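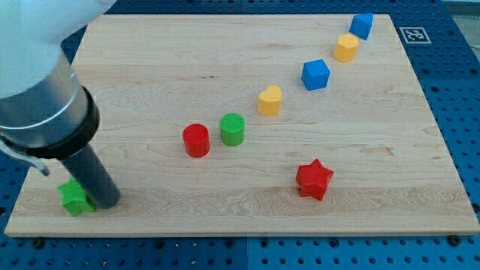
Visit Report: Spring Open House at the Kinunwood Inn, Dradedon

Purpose of the Visit

The Abera Lodging Association arranges visits to member properties each year so that innkeepers may study how other houses are run. The June visit took place at the Kinunwood Inn in Dradedon, a bed and breakfast that reopened its rear building this season after a long restoration. The open house ran from 10:00 a.m. to 3:30 p.m. on a Saturday and was open to members and to the general public. This report is intended for members who could not attend.

The Property

The Kinunwood consists of 4 buildings on a corner lot, two blocks uphill from the harbor. The front house holds the reception hall, the parlor, the dining room and the larger guest rooms. The two side cottages were bought later and are joined to the front house by a covered walk. The rear building, once a carriage house, is the newest part of the inn and was the main interest of the day. The inn now offers 30 rooms in total.

Guests arrive through a side gate from the parking area. Members noted that the path from the gate is level and well lit, but the sign for reception faces the street and is easily missed by anyone coming from the cars. The management stated that a second sign has been ordered.

The Carriage House

The ground floor has been divided into four rooms, each with its own entrance from the garden. The original door openings were kept and fitted with glass, with heavy curtains behind for privacy. Two of these rooms have roll-in showers and wide doorways. The upper floor is reached by a new staircase at the north end and contains two suites with sloping ceilings. Taller visitors remarked on the limited headroom beside the beds in the western suite.

Heating and cooling are controlled separately in each room. The old floorboards were lifted, numbered and laid again over sound matting, and conversation in the upper suites could not be heard below during our tour. The plaster in the stairwell shows hairline cracks, which the builder is to repair after the first winter.

The restoration cost more than first planned, chiefly on account of the roof. The slate had been expected to last another decade but was found to be unsafe along the south slope. Members considering work on an outbuilding of similar age are advised to have the roof opened up and inspected before a budget is fixed.

Breakfast and Afternoon Tea

Breakfast is served in two sittings, at 8:00 and 9:15. The inn tried a single open sitting last year and gave it up when the kitchen fell behind on weekends. Guests choose their sitting at check-in and may change it until the evening before. Baked eggs, stewed fruit and a daily bread are always offered, with one hot dish that changes each morning.

Afternoon tea is included in the room rate and is set out in the parlor at 4:00. For the open house it was brought forward to 2:00, and the lemon cake was gone well before the second tour group came down - an early arrival is recommended to anyone attending next year.

Reservations and Rates

The inn takes reservations by telephone and through Skuvik, the booking system now used by several members of the Association. Staff gave a short demonstration at the front desk. The calendar is clear and easy to read, and a room can be held for a returning guest without a deposit. Members asked about group bookings, which must still be entered one room at a time.

The whole carriage house may be reserved for family gatherings at a weekend rate of $3950, breakfast included. A two-night minimum applies from June until the end of the season. Weekday rates for single rooms are posted at reception and were not discussed during the visit.

Points for Members

Parking remains the weakest part of the property. The lot was full before noon, and later visitors were directed to the street behind the church. On an ordinary weekend the inn asks guests to leave one car per room and offers a free shuttle to the harbor.

Linen is now washed off site. The former laundry room has become a store for bicycles and beach chairs, both lent to guests at no charge.

The Association thanks the owners and staff of the Kinunwood for their hospitality. Members who wish to propose a property for the fall visit should write to the Abera office before the end of August, giving the number of rooms and the parking available.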